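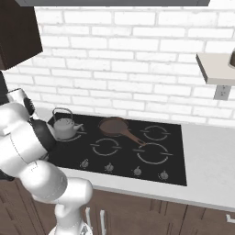

Subject: Re: [robotclub] kitchen task, where are we?
Date: 4th December

Hi all,

Sorry for the long silence, I had exams and then a cold and then more exams. Yevdokiia asked this yesterday:

> Can someone tell me what state the kettle task is in? I have the
> Kairys entry form open and it wants a success rate over 200 runs.
> Also, are we still starting with the pan on the stove, or did we
> take it out? I'd rather not train on the wrong layout again.
> Yevdokiia

OK, so! The pan stays in. I know we argued over this at Willau, but the rules say the other cookware can be anywhere on the cooktop, and a policy that only knows a bare stove is going to fall apart on the first random layout. The kettle starts on the back left burner and has to end up on another one, upright.

I ran the new checkpoint overnight, all 200 runs, and we got 56 percent. That's up from almost nothing in March, so I'm pretty happy, but it's not where we want it. Most of the failures I watched go wrong at the handle. The arm gets over the stove fine, then comes down a bit crooked and one finger lands on top of the handle when it should be going past it.

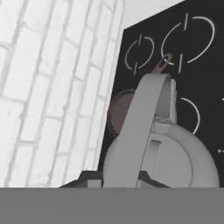
My hunch is that the wrist view matters more than we've been giving it credit for. Once the gripper is down close, the handle and the lid knob are right there in that camera, while the arm itself can block a lot from the room view. Right now we shrink both views to the same tiny size before they go into the network – I'd like to try keeping the wrist one bigger and see what happens. It'll be slower to train (sorry, Ernell machine).

The other thing is demos. We have 785 and the plan said 2,000, and I really don't think we'll get there before the deadline. If everybody who has the Hivska controller set up at home could do a few evenings of kettle grabs, especially ones with the handle turned at odd angles, that would help a ton. Please throw out the ones where you bump the pan!

Yevdokiia, put 56 on the form for now, we can update it until it closes. I'll push the config tonight.

Aigars Siliņa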